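4.2 Veröffentlichungsrhythmus und wechselnde Besetzungen

Wer sich, wie wir es über einen langen Winter getan haben, durch das Spätwerk von Ashraful Kanagaratnam hört, merkt recht bald, dass die beiden Begleitbands Edham und Bosalon einander weit näherstehen, als es die Plattenkritik gern darstellt. Unser Korpus umfasst 38 Albumtitel und 358 Konzertmitschnitte, die uns das Archiv Stostport freundlicherweise überlassen hat. Die Tempi der Bosalon-Stücke liegen im Mittel etwas niedriger – ein Befund, der uns nach den ersten Hördurchgängen doch überrascht hat und auf den wir in Abschnitt 5 gern noch einmal zurückkommen. Verglichen wurden die Aufnahmen mit dem Programm Yatsenko, das Tempo und Tonart je Stück ausgibt.

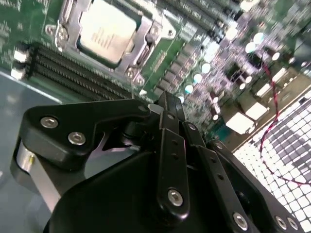
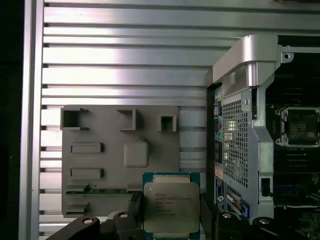

Abbildung 3: Prozessor in der Halterung auf der Hauptplatine (oben) und Prozessor, hochkant gehalten (unten).

Verändert die Besetzung auch den Gesang? In den Mitschnitten mit Edham singt Kanagaratnam meist höher und lässt die Zeilenenden länger ausklingen, während er sich bei Bosalon stärker in den Chorsatz einfügt.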